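# Chapter 5: Flow of Thick Liquids

Water flows at the smallest push. Many foods, paints, and drilling fluids do not. They hold their shape until the applied stress passes a limit called the *yield stress*, and only then begin to move. Below that limit the material behaves as a soft solid.

This chapter covers liquids whose viscosity changes with the rate of shear. Section 5.1 defines shear stress and shear rate. Section 5.2 introduces the power-law model, and Section 5.3 adds a yield term. Pipe flow is treated in Section 5.4, using plant data from the Jatik sauce line.

## 5.1 Stress and shear rate

Consider a layer of liquid between two flat plates. The lower plate is fixed. The upper plate moves at constant speed *v* under a force *F*. If the plates have area *A* and are a distance *h* apart, then

- shear stress: τ = F / A
- shear rate: γ = v / h

The ratio τ / γ is the viscosity. For a Newtonian liquid it is constant at a given temperature. For a shear-thinning liquid it falls as γ rises.

Dispensing through a nozzle is a common case. The same volume per second must pass through a smaller opening, so both the mean speed and the shear rate at the wall increase toward the tip.
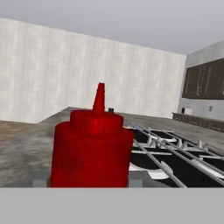

**Figure 5.1** Squeeze bottle with a tapered nozzle.

**Worked case.** A liquid of density 1115 kg/m³ stands 36 mm deep in an open container. Taking g = 9.81 m/s², the gauge pressure at the base is 394 Pa.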